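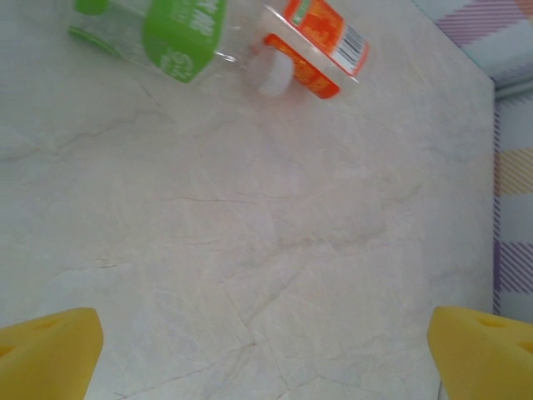 손목 카메라로 투명한 물체 잡을 때 깊이값 어떻게들 처리하세요?

글쓴이: 느린궤적

안녕하세요, 늘 눈팅만 하다가 막히는 게 있어서 글 올려봅니다. 저희는 손목 카메라 하나로 식탁 위 물건을 집어 옮기는 걸 만들고 있는데요, 인식은 Flovwood로 돌리고 경로는 Avow 플래너에 맡기고 있습니다. 종이팩이나 상자 같은 건 정말 잘 잡아요. 그런데 투명 페트병이 옆으로 누워 있으면 라벨 부분만 깊이가 멀쩡하고 라벨 바깥쪽 몸통은 뻥 뚫려서 나옵니다. 그러다 보니 플래너는 병이 라벨 길이만 한 줄 알고, 손가락을 엉뚱하게 뚜껑 쪽으로 밀어 넣으려고 하네요 ㅠㅠ

깊이 보완 네트워크를 앞단에 붙여도 봤는데 한 프레임에 200ms가 더 들어가서 제어 루프가 버벅거립니다. 게다가 병 바로 옆에 종이팩이 붙어 있으면 둘을 한 덩어리로 메워버려요. 비슷한 고생 해보신 분 계시면 뭐든 좋으니 말씀 부탁드려요!

답글: 귤껍질로봇

아이고, 반갑습니다. 작년 이맘때 제 모습을 보는 것 같아서 커피 내리다 말고 답글 답니다 ㅎㅎ 제 생각엔 깊이를 고치려고 너무 애쓰지 않으셔도 돼요. RGB에서 마스크만 제대로 따면 투명한 병도 윤곽은 꽤 나오거든요. 저는 팔을 조금씩 움직여서 시점 4개를 찍고, 마스크끼리 겹쳐서 부피를 대충 깎아낸 다음 그걸 충돌 형상으로 플래너에 넘깁니다. 예쁘지는 않아도 손가락이 들어갈 자리 정하는 데는 충분했어요. 라벨이랑 몸통이 따로 잡히면 합치는 후처리만 하나 넣어주시고요.

답글: 야간빌드

저는 의견이 좀 다릅니다. 시점 여러 개 찍는 방식은 물건이 가만히 있을 때 얘기고요, 둥근 병은 옆 물건만 건드려도 굴러갑니다. 찍는 동안 병이 움직이면 깎아낸 부피가 통째로 어긋나요. 저희는 그래서 Grovlow로 옮기고 깊이 보완을 제어 루프에서 아예 빼버렸습니다. 보완은 느린 스레드에서 돌리고, 제어 쪽은 마지막 결과를 손끝 좌표계로 변환만 해서 씁니다. 200ms 늦어도 변환만 정확하면 큰 문제 없더군요. 타임스탬프 꼭 확인하시고요, 영상 받은 시각 말고 노출 시각으로요. 저는 그거 하나로 일주일을 날렸습니다...

답글: 귤껍질로봇

야간빌드님 말씀도 맞아요, 굴러가는 병은 제 방식으로는 답이 없습니다 ㅎㅎ 다만 느린 스레드로 빼도 옆 물건이랑 붙여서 메우는 문제는 그대로 남지 않나요? 마스크는 어느 쪽으로 가시든 필요하실 것 같아요.

답글: 느린궤적

두 분 정말 감사합니다. 우선 마스크를 물체별로 먼저 나누고, 보완은 마스크 안에서만 하도록 바꿔봤어요. 병이랑 종이팩은 이제 따로 떨어져 나옵니다! 다만 유리 계량컵이 또 말썽이네요.

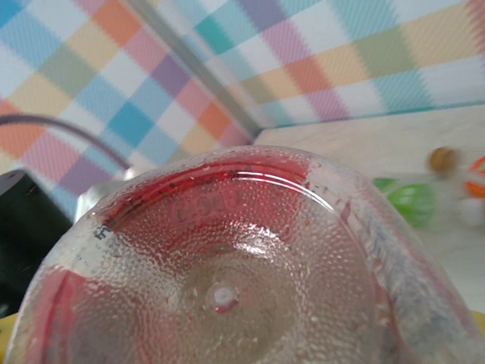 마지막 수정: 11월, 느린궤적

겉면에 오돌토돌한 점무늬가 빽빽한 컵인데, 점 하나하나가 빛을 받아 반짝이니까 특징점이 거기에 수백 개씩 달라붙어요. 카메라가 조금만 움직여도 반짝이는 위치가 바뀌니 매칭은 엉망이고요. 안쪽에 빨간 액체가 있으면 마스크가 그 빨간 띠만 따로 물체라고 우깁니다. 뒤에 있는 체크무늬 천도 유리 너머로 경계를 헷갈리게 하는 데 한몫하는 것 같은데, 이건 아직 제 추측이에요.

답글: 야간빌드

그런 컵에서는 특징점 쓰시면 안 됩니다. 컵 마스크 안쪽 점은 전부 버리시고, 카메라 자세는 관절 엔코더랑 손-눈 보정값으로만 계산하세요. 그리고 이렇게 가까이 붙으면 컵이 화면을 꽉 채워서 윤곽도 안 남습니다. 윤곽이 다 보이는 거리에서 자세를 한 번 확정하고, 그 뒤로는 영상으로 갱신하지 않는 게 낫습니다.

답글: 모서리수집가

지나가다 한마디 보태요. 저는 Bragança에서 워크숍 들을 때 배운 방법을 아직도 씁니다. 자세를 확정한 다음에는 손가락을 천천히 닫으면서 모터 전류를 보고, 접촉이 예상보다 먼저 오면 그만큼 중심을 옮겨서 다시 닫는 거예요. 컵 안에 뭐가 들어 있을 수 있으면 가속도 제한도 꼭 낮추시고요. Avow는 구간별로 제한을 걸 수 있으니 들어 올리는 구간만 따로 잡아주시면 됩니다. 저희는 14번 시도해서 실패가 2번이었는데, 둘 다 손잡이 방향을 잘못 본 경우였어요.

답글: 귤껍질로봇

오, 전류 보는 방법 좋네요. 빨간 띠 문제는 학습 데이터 쪽으로도 풀 수 있을 거예요. 저는 액체까지 컵으로 묶어서 라벨링한 걸 200장 넘게 섞었더니 많이 얌전해졌습니다. 야간빌드님은 영상 갱신을 끄자고 하셨는데, 저는 완전히 끄는 건 좀 무서워서 마스크 면적이 갑자기 튈 때 멈추는 용도로는 남겨둡니다.

답글: 야간빌드

멈추는 용도라면 찬성입니다. 자세 추정에만 안 섞으시면 돼요.

답글: 느린궤적

와, 하룻밤 사이에 숙제가 한가득 생겼네요 ㅎㅎ 엔코더 쪽은 바로 바꿀 수 있을 것 같고, 손-눈 보정은 한 지 오래돼서 다시 해야겠습니다. 모서리수집가님, 혹시 전류 임계값은 물체마다 따로 잡으셨나요, 아니면 하나로 쓰셨나요?

답글: 모서리수집가

처음엔 하나로 쓰다가 지금은 딱딱한 것과 눌리는 것으로만 나눠 씁니다. 빈 페트병은 살짝만 세게 쥐어도 찌그러지니 눌리는 쪽에 넣으시고요, 설정 파일은 저녁에 정리해서 올려드릴게요.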